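Numison Walker: Frequently Asked Questions on the Knee Servo Fault

Druter publishes these answers for schools and clubs that operate the Numison walker. They apply to units assembled from the Rerkano servo kit, revision 4.

What is the fault?

Under load, the knee servo may lose its position signal and drive to the end of its travel. The walker then falls, usually to one side. Up to 23 units are affected.

Is there a risk of injury?

The risk is low, but fingers can be pinched between the leg brackets. Keep hands clear whenever power is connected.

How should the floor and cable be arranged for the standing test?

Use a flat surface and leave slack in the black cable so that it does not pull on the robot. The green box may remain in place, well to the side.

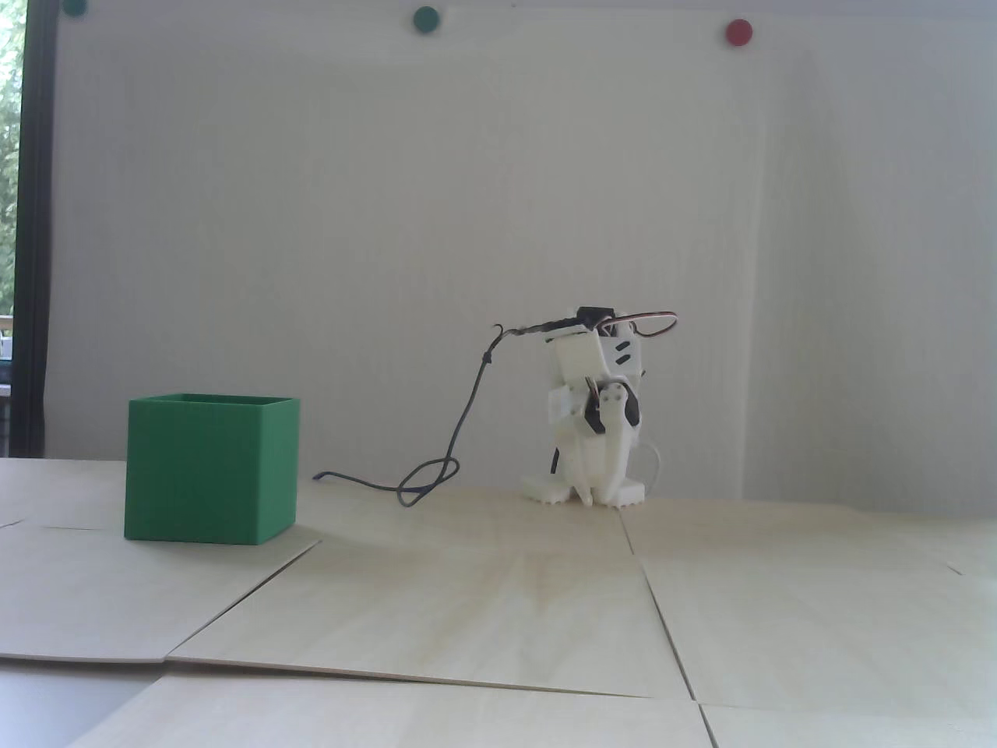
Can the carrying task still be practiced?

Yes, at reduced speed. Set the box and the block on opposite sides of the walker and check both feet before each run. If a knee jerks or buzzes – even once – disconnect power at the supply and end the session.
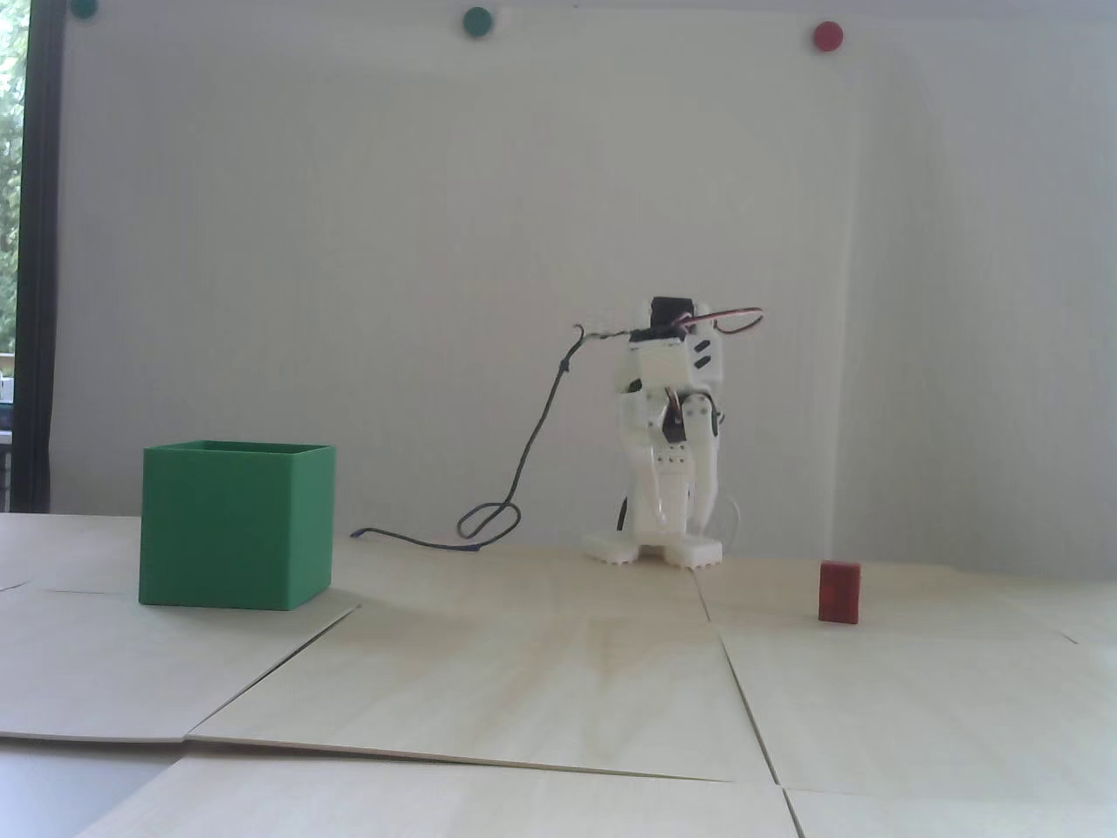
Walker with the green box and red block, cable lying across the panels.

Why did the standing test not find this earlier?

The original test lasted 19 seconds and placed little load on the knee. The Gittins test bench has since repeated it over 2000 cycles with added weight, and the fault appeared in that series.

What should we do with an affected servo?

Remove it, label it with the unit number, and return it to Druter. Do not open the housing. Replacement servos are sent without charge and must be centered before the leg is reassembled.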